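Eating my way through February's plan early

November 21, 2025

I have been keeping a food diary for 26 days now. My sister did it last February and found she was spending more on lunches than on her gas bill, so I thought I would try it before Christmas got in the way.

The rules are simple. I write down what I eat, when, and what it cost. I don't weigh anything. A paper notebook works better for me than the app I had before, which kept asking how I felt.

So far I have missed two days, both when I was in Wastesberg for work. Hotel breakfast is hard to write down.
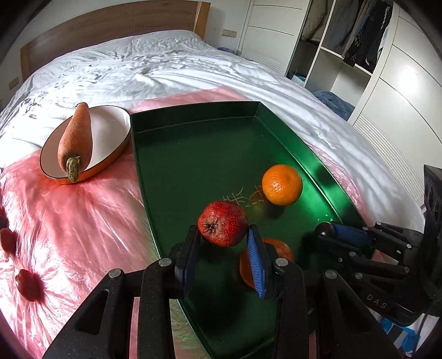

Photo: Fiorella Donati

Fruit has gone up a bit. I used to buy a bag of apples and forget it in the bottom of the fridge until they went soft. Now I buy four at a time from the market and they get eaten. Oranges I only like after dinner.

The bad news is biscuits. I had 14 in one week, mostly standing up. Tea without one still feels unfinished.

I'll carry on to 30 days and then add up the money. The Cusi bakery has its own page in the notebook already, and I haven't dared total that one.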